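I've had the Zamden two-finger gripper on my bench since December, and I've been putting off this review because my opinion of it kept changing. It's March 2021 now, my opinion has more or less stopped moving, so let's go.

Quick background if you haven't read my other gripper posts. I do pick-and-place setups for a small packing outfit called Masten, mostly drugstore stuff: bottles, tubes, bagged things, the occasional box. Before the Zamden we ran a Ljungberg parallel gripper, and before that a suction head from Tuvidell that I still have mixed feelings about (great on cartons, hopeless on anything curved).

## Mounting it

Easy! Four screws, one cable, and a bracket that fit our arm without any filing. The Ljungberg took me a whole afternoon and some bad language. The Zamden fingers come already bolted on, and you can swap them with a single hex key, though the key in the box is so short that you'll scrape your knuckles. Buy a longer one.

Setup software is fine. It's ugly, it has one screen, and it remembers what you told it yesterday, so I'm happy. The Ljungberg app is much prettier and forgot my force settings every time I closed it.

## Grip

I ran 300 picks with each of the three, same bottles, same arm, same lighting, and wrote down every drop. The Ljungberg dropped 53. The Zamden dropped eight. The Tuvidell I stopped counting partway through, so I won't pretend to have a number for it.

Most of the Ljungberg's drops came from bottles that rolled a little just as the fingers closed. It shuts fast, both sides at once, and if you're a hair off center it flicks the bottle away like a watermelon seed. The Zamden slows down at the end of its travel. You lose a bit of time on each pick – I measured roughly 50 an hour fewer – and I'd take that trade any day.

Where it struggles is small, light stuff. Lip balm tubes were a mess. Anything flat on the table is also a mess, because the fingertips are thick and can't get underneath. My friend Cayetano Carrasco filed his down on a belt sander and swears by it, but that kills the warranty and I'm a coward.

## The force setting

There's a dial in the software that goes from zero to 100. Out of the box it sits at 92, and I have no idea who that's for. It dented the first three bottles I gave it. Drop it to somewhere in the thirties for thin plastic and work up from there.

The Ljungberg has finer steps, and if you're handling something really delicate I'd still reach for that one. Same goes for tight spaces: the Zamden is long, and with a deep bin you'll be bumping the walls.

## Noise, heat, wear

It hums. You stop hearing it after a day. It gets warm but never hot, even on long runs, and the finger pads still look good after three months. The Ljungberg pads were shiny and useless by then, and replacements took forever to show up.

## So would I buy it again?

For bottles, yes, and I already have a second one on order. For a mixed line with lots of little things I'd keep the Ljungberg around and swap. Skip the Tuvidell unless you only do cartons.

My one standing complaint about the Zamden is the reach, and how much of your clearance it eats when you come in low over a table. Loose packaging makes that worse. With a crumpled yellow plastic sheet under the pick area, like the one here, I set the approach higher and let the fingers take the orange bottle well clear of the folds, then come down slower for the ones lying side by side on the green surface. Two bottles that close together need the narrow opening too, or the outside of one finger nudges the neighbor. I'll post my height settings once I've tidied up the file. 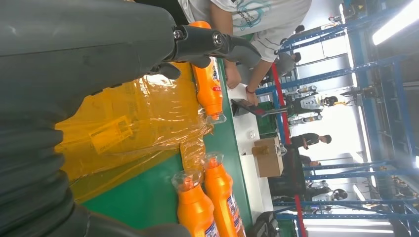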